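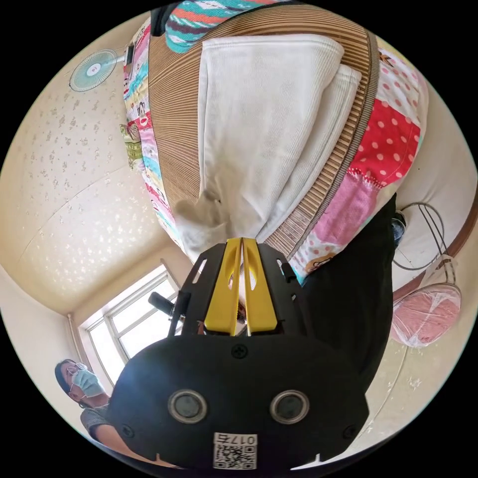
Two weeks with the hand-held gripper, and I still don't believe the sales pitch

The pitch goes like this. You don't need an arm. You buy a gripper you can hold, you do the housework with it yourself, and later on some arm you haven't bought yet copies what you did. Tiago Azevedo has been saying this to me since June, and in the end I borrowed a Werden from him to shut him up.

I should say what I'm comparing it with. My bench arm is an old Purkis with the standard jaws, driven from a games controller. It is slow and it whines. Folding one towel with it takes me five minutes on a good day, and the result looks like something the dog has slept on. So the bar was low.

The Werden cleared it, I'll give it that. Folding by hand with two stiff fingers is awkward for the first evening and then your wrist gets the idea. Flat, tapered fingers are good for getting under a hem. They are much less good at picking up one layer of cloth out of two, and waffle weave is the worst for it, as the ribs catch on each other and you come up with the lot. I tried coming in low, coming in from the side and pinching from above. Pinching from above was best, which is the opposite of what the manual tells you.

My real complaint is the fisheye camera. Everyone raves about how much of the room it takes in. Fine, but I am folding a blanket. I don't need the ceiling, and I don't need my own trousers in half the footage either. Tiago says the wide view is there so the software can work out where the gripper is as it moves, and that plain walls are a nuisance for it. He may be right. Liên Mai ran my files through her tracking and threw out 33 of 100. Most of the bad ones were where I'd turned too fast at the end of a fold, so that one is my fault, but I'd like to see the shop page mention it.

Then there's weight. It sits well enough in the hand for one fold. After an afternoon my forearm was complaining, and I noticed I was getting lazy and dragging the cloth where I should have lifted it. If an arm is going to learn from that, it will learn to be lazy too.

Kha Đinh swears by the Dumitrescu fingers, which are softer and cost more than I want to spend on fingers. I've only had a short go with hers. They hold a thin sheet better and they wobble on anything thick. I wouldn't swap yet.

Would I buy a Werden? Not at full price. I'd want to see a real arm fold a real blanket from my own files first, on a bed and not on a nice clear table. Liên has offered me time on hers once she has mended the wrist joint. Until then the towels are being done by hand, mine, with no gripper in it.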